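Tackle Box and Day-Ticket Tips for Small Lakes

Practical notes for a weekend's fishing away from home

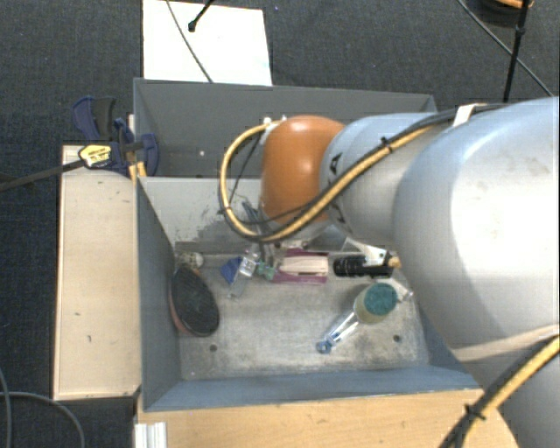
How much tackle do you need for a day on a small lake you haven't fished before?

One rod, one spare reel spool and a single tray of terminal tackle will cover most day-ticket waters. Add a landing net, an unhooking mat and a folding chair and you can still get from the parking lot to the bank in one trip.

Sorting the box

Do it at the kitchen table the night before. Tip everything out on newspaper. Hooks with any rust on the point go in a jar with a lid, and the jar goes in the trash when it's full. Keep hooks in their packets with the size showing. Split shot belongs in a pill organizer from the drugstore, one size per day of the week.

Floats get bent if they ride loose. A length of foam pipe insulation, slit down one side, holds them nicely. I cut mine to 6 inches and it fits across the top tray.

Line

Change it at the start of the season whether it looks worn or not. If you buy a bulk spool, write the month and the breaking strain on the label with a marker. Mine says September, and after a summer in the shed that would otherwise be anyone's guess. Wet every knot before you pull it tight.

Bait in the family fridge

Use a tub with a clip lid, and put that tub inside a second one. Maggots want a few holes in the inner lid and a handful of corn meal. Bottom shelf, at the back. Label it on the top and on the front.

Bread keeps better than people think. Freeze a cheap white loaf in bags of four slices and take out one bag per trip. Canned corn should be drained and moved to a plastic tub at home — opened cans on the bank cut fingers and get left behind.

Drying out

Nets first. Many lakes ask that nets be fully dry before you arrive, and some will turn you away. Hang yours outside over the line, turn it once, and don't fold it until the knots feel dry as well as the mesh. The same goes for the mat. Boots get stuffed with newspaper, changed after an hour.

If the holdall smells, sprinkle in baking soda, zip it shut overnight and vacuum it out in the morning.

At the lake

Falulcombe has 20 pegs and they fill early on a Saturday. Kibet Mwakalinga sells the tickets from the hut and prefers exact change. The far bank is quieter but it's a 370-yard walk on a rough path, so leave the cart at home and carry a shoulder bag. Barbless hooks only, and no keepnets.

Readers' additions

Kanini Kaijage keeps a bar of unscented soap in an old sock and hangs it from the chair, handy for bait hands before lunch.

Ieuan Lloyd winds made-up rigs around a pool noodle cut into short lengths, with the hook pushed into the foam. He marks the depth on each one in ballpoint.

From Necati Tatlı: rub candle wax on rod joints that stick. A little is plenty, and wipe off the old wax first.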